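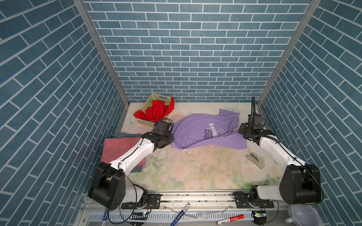
Tirkia two-arm folding cell

The Tirkia is a bench cell for garment handling, supplied by Ekpo with both arms bolted to one aluminium rail at the front. It comes with side and back panels, a printed work surface, cable duct and a wrist camera. This page covers setting up and routine care. For wiring, see the Skinda controller sheet.

Part no. 341
Arms: 2
Bolts per base plate: 4
Spare finger pads included: 8

Setting up

Fix the rail to the bench before fitting the arms. Each base plate takes its bolts from above. Tighten them in a cross pattern, first by hand and then with the key supplied. Leave the duct cover off until both arms have been moved slowly through their full reach, and watch the cable at the elbow while you do it. It should have slack with the arm stretched right out – if it pulls tight, undo the first tie and feed some more through.

Clear crumbs and lint off the surface with a dry brush. Do not use spray cleaner near the boards at the front of the cell.

Checking the grip height

Use a plain cotton T-shirt for this. A printed one is fine, and the lettering helps you judge whether the cloth has been dragged. Lay it between the arms and run the test with one gripper at each end of the shirt. 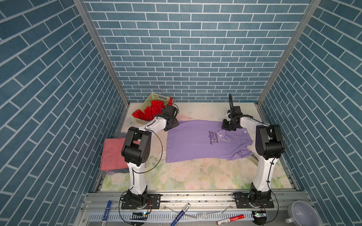

Fingers should press the cloth without pushing into the table. If they mark the surface, raise the height one step in the Aletti software and run the test again. If they slide over the cloth, lower it one step. Do the left arm and the right arm separately, as the two settings are stored apart.

Run the test for 30 cycles after any change of finger pads. Wipe the pads afterwards with a cloth and warm water and let them dry before the next run.

Wrist camera

The camera needs refocusing if a gripper has been taken off. Loosen the ring, bring the fingers down over the cloth and turn the lens until the stitching is sharp, then nip the ring up again. Don't overtighten it – the thread is plastic.
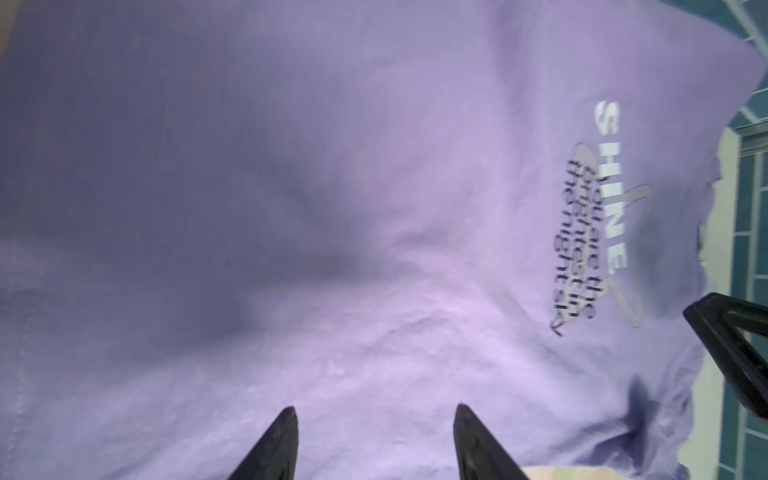
Binta Wike wrote in to say that the ring on her cell worked loose again by February, and asked whether thread lock was safe to use. Octavian Olteanu in our service department advises against it. Fit the rubber washer from the spares bag under the ring instead. Cells sent out now have the washer already fitted.

Spare pads, washers and cable ties can be ordered under the part number given at the top of the page.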